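4. Placing and Leveling the Dishwasher

Read this section before you remove the transport brackets. The Gremine 56 is supplied with four adjustable feet, two side brackets and one anti-tip strap. Section 3 lists the tools.

4.1 Checking the opening

1. Measure the opening at the front and at the back. Older cabinets are often narrower at the back.
2. Check that the floor is solid and flat. Carpet and loose tile must be removed from the full depth of the opening.
3. Confirm that the drain connection is within reach of the supplied hose. Do not join two hoses together.
4. Shut off the water and switch off the circuit at the panel.

CAUTION: The door springs are under tension. Do not open the door until the side brackets are attached to the cabinet.

4.2 Leveling

1. Turn each foot clockwise until it is fully retracted, then back it out two full turns.
2. Slide the machine into the opening, feeding the hoses and power cord ahead of it. Push on the side panels — never on the door or the control strip.
3. Set a level across the front edge of the tub and adjust the front feet.
4. Set the level front to back along the lower rack rail. Adjust the rear feet with the long screw behind the toe panel.
5. Attach the side brackets and the anti-tip strap. Tighten by hand only.

Note: A machine that leans forward will leave water in the front of the tub after draining. This is the most common cause of error code 266.

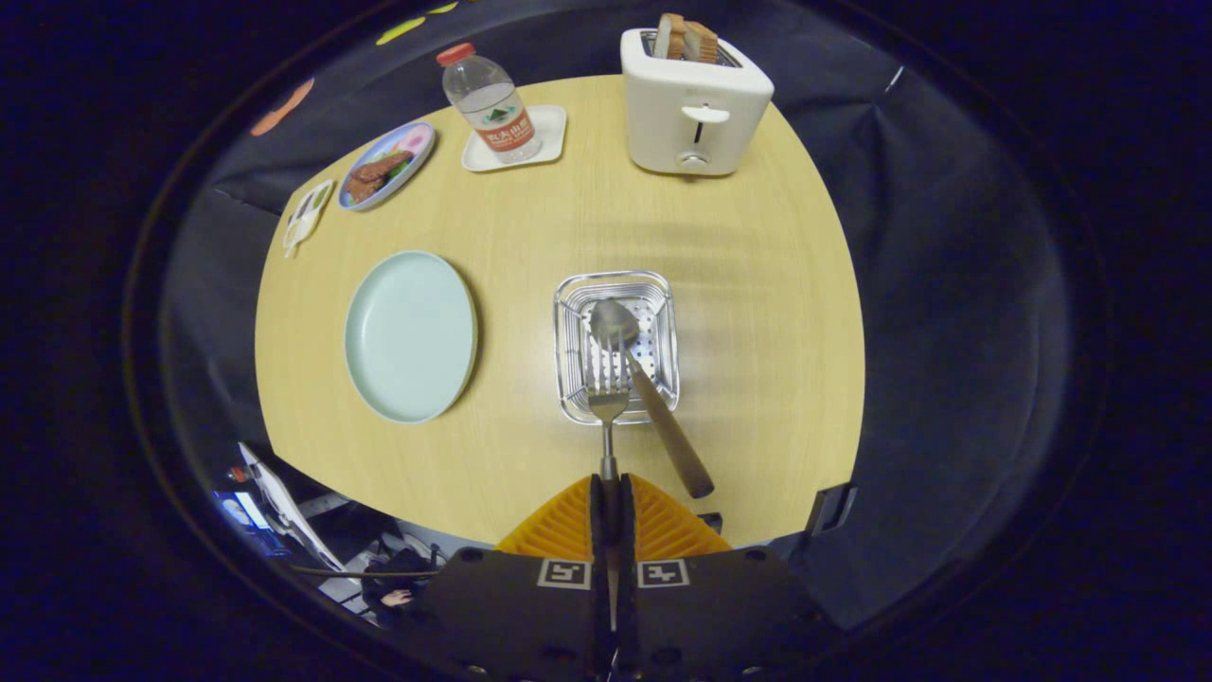 4.3 Loading for the first cycle

Run the first cycle with no detergent and a light load. Forks and spoons go in the silverware basket with the handles down; sharp knives go in with the handles up or flat on the upper rack. Leave space between pieces so that the spray reaches all sides.

1. Fill the salt container if your water hardness setting is 2 or higher. See Section 6.
2. Turn both spray arms by hand. They must move freely without touching the load.
3. Select Rinse and close the door until it clicks.
4. Look under the toe panel after five minutes. If there is any water on the floor, cancel the cycle, shut off the supply and check the inlet fitting.

CAUTION: Do not use hand dish soap. Foam can enter the float switch and stop the machine.

4.4 After the first cycle

Retighten the side brackets. Check the level again, as the feet can settle on vinyl floors. Refit the toe panel — the notched edge faces down — and record the installation month on the card inside the back cover.

The inlet filter should be cleaned after the first month and then twice a year. For Nitton fittings, use the flat washer in the small bag, not the cone washer.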